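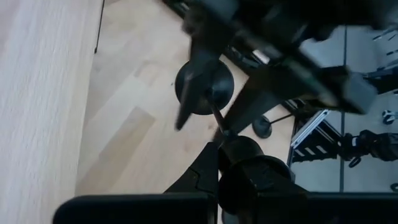

Wrist camera grasps on thin black objects: mask keeps swallowing the stem

kelbrook_tom
Started in February, still stuck. Two arms on an extrusion frame, wooden top, one camera on each wrist and fixed ones outside the frame. The objects are candle holders: round base, slim stem, flared cup, all black. So are the fingers. The segmenter finds the disc nearly every time. It loses the stem as soon as a finger goes past it, and then the planner gets a grasp point somewhere on the finger.

Frames taken while the arm is moving are the worst. Exposure is on auto. I log everything through Mestero and replay it against the planner offline, so I can repeat the fault as often as you like. 441 replays so far and it fails on 80 of them.

pinchpoint
What is the sync between joint state and image? If you project the finger mesh into the wrist view and cut it out of the mask, a few frames of delay will put the cut in the wrong place and take the stem with it.

kelbrook_tom
Timestamps come from the driver. I haven't measured the delay.

pinchpoint
Measure that first then.

ostrava_linux
I don't think sync is the main thing. You are asking one view to do all the work. Use the fixed camera for the pose and leave the wrist one for the last few centimetres.

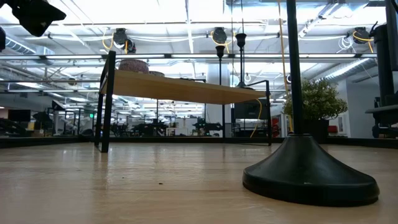 grindle
Fixed views have their own trouble and I'd be careful about moving everything over to them. A low camera looking across a glossy surface gives you reflections that the depth network takes for real geometry. Scale goes wrong too. There's a big lamp base with a black pole in the right foreground there, and well behind it a slim stand with a flared cup that is the same colour and much the same sort of shape. A detector trained on crops will happily give both the same label. We had this with Mumus until we fed it the full image and gated by known table height.

ostrava_linux
Gating by table height is one line in the config. Hardly a reason to avoid the camera.

grindle
One line if your extrinsics are good. Ours were 5 mm out after someone leaned on the frame, and the gate threw away half the bases.

kelbrook_tom
The overhead view is the one I trust most. The holders stand at the upper end of the sloping board with the tealights further down it, and both arms can be parked clear. What I do at the moment, in order:

1. Park both arms and grab an overhead still.
2. Segment the discs and fit circles to them.
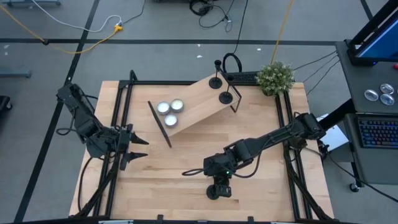 3. Guess the stem axis from the disc normal and the known height.
4. Plan a pre-grasp beside the stem, fingers parallel to the base.
5. Hand over to the wrist camera for the final approach.

Step 5 is where it falls over. The tealights are silver and round, and step 2 copes with them fine.

pinchpoint
Step 3 assumes the disc normal is the board normal. Are you taking the slope into account? If the planner thinks the base is flat on the table the stem axis is wrong before you ever hand over.

kelbrook_tom
It reads the board angle from a file. I will check the file.

marrow_and_peas
Different suggestion. Stop segmenting in the final approach. Freeze the pose from step 3, servo on joint state only, close until the current rises, then check the grasp afterwards with the wrist view. Once the object is between the fingers you know where to look and the background can be masked out by depth. We run Provico for the check and it only has to answer yes or no.

ostrava_linux
That's open loop. It works until the object gets nudged.

marrow_and_peas
Yes, so you retry. A retry costs us 900 ms of planning. I'd sooner pay that than trust a mask of black on black.

kelbrook_tom
I like the check afterwards. I tried something like it this afternoon with the old Sutherland classifier, pose frozen at step 3 and the wrist image saved once the gripper reported closed. 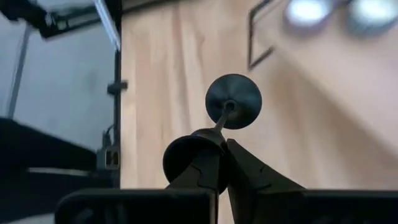
The classifier came back with "held" at a low score, and I think the threshold wants setting per object. It was trained on white plastic parts, so I wasn't expecting much from it. Next job is to collect a set of closed-gripper images for these and train the last layer again.

grindle
Fix the exposure before you collect anything. If it's still on auto your set will be mixed and you'll be doing it twice.

pinchpoint
And the delay. You still haven't measured the delay.

kelbrook_tom
Measured it. Wrist images are arriving three frames behind the joint state. The board angle file was also from the previous board. Correcting both and running the replays again tonight.

ostrava_linux
Post the numbers for each fix separately please, otherwise we won't know which one did it.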